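Home | Data | Code | Docs | Contact

# Dekum Campaign Statements

Posted in October by the Rellden data desk

A collection of public statements made by candidates during one mayoral race and two council races in Zostport. Each row is one passage from a speech, debate, mailer or radio spot, tagged by topic and by whether it refers to an opponent.

## What's in it

There are 563 passages from 36 source documents. The sources cover the period from the filing deadline to the evening before the vote. Passages run from a single sentence to a long paragraph. We split at a change of topic, so a debate answer that starts on parking and ends on the water rate will be two rows.

The files are:

- `passages.csv` — the main table
- `sources.csv` — one line per speech, debate, mailer or spot
- `topics.txt` — the 18 topic labels with short definitions
- `notes.md` — coding decisions, in the order we made them

## Columns in passages.csv

- `passage_id`: stable across versions. If a passage is dropped, its ID is retired.
- `source_id`: matches `sources.csv`.
- `office`: mayor, council_east or council_west.
- `speaker_code`: a letter code for the candidate. Names are in the text where a speaker used them, but there is no name column.
- `text`: the passage, with spelling left as found in printed sources.
- `topic_1`, `topic_2`: the second is often blank.
- `opponent_ref`: none, indirect or direct.
- `position_change`: yes if the passage accuses someone of having changed position, otherwise no.
- `coder`: a or b.

`opponent_ref` caused the most trouble. A line like "some people in this race want to sell the bus depot" is indirect, even when only one candidate had said so. Direct means a name, a title or a clear "my opponent". We went back and recoded the first five sources after settling this.

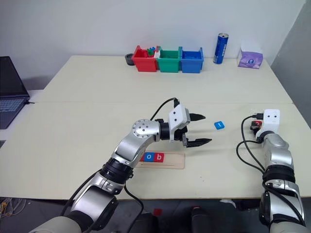
Two coders worked through the mayoral debates separately and then compared. They agreed on the first topic in most passages and less often on the second. Where they differed, the final label is the one they reached after talking it over, and the row is marked in `notes.md`. The council material was coded by one person only. Treat `topic_2` in those rows as a rough guide.

## Sources

Debate text was typed up from recordings posted by the hosts. Mailers were scanned and corrected by hand. Radio spots came from the Paquette station archive, which keeps local political ads for one season and then clears them, so a few early ones are missing. We know of 13 spots that aired and aren't here. They are listed at the bottom of `sources.csv` with an empty text field.

Applause, interruptions and moderator questions are left out. If a candidate was cut off, the passage ends with a double slash.

## Known problems

- The west council race is thin. One candidate gave almost no public speeches and is represented mainly by mailers.
- "Housing" and "zoning" overlap more than we'd like. Anyone counting topics should consider merging them.
- About a dozen rows still have line-break hyphens from scanning.
- Dates in `sources.csv` for mailers are postmark dates — people may have received them several days later.
- The `position_change` column records the accusation only. We did not check whether the candidate being accused had in fact changed position.

## Suggested use

The set is small and covers one town in one season. It works for teaching hand coding, for trying out a topic scheme before a bigger project, or for reading alongside the results. It's too small to train a classifier you would want to rely on, and nothing in it should be read as a measure of what voters thought.

## Changes

Version 2 adds the east council mailers and splits "budget" into "budget" and "fees". Version 1 used "attack" as a column name for what is now `opponent_ref`. Old scripts that call it by that name will fail on load.

## License and corrections

Free to use and share with credit to the Dekum Campaign Statements. The mailers remain the property of the campaigns that printed them. If you find a passage assigned to the wrong speaker, open an issue with the `passage_id` and the source. Please don't send corrections as an edited copy of the whole table — we can't merge those.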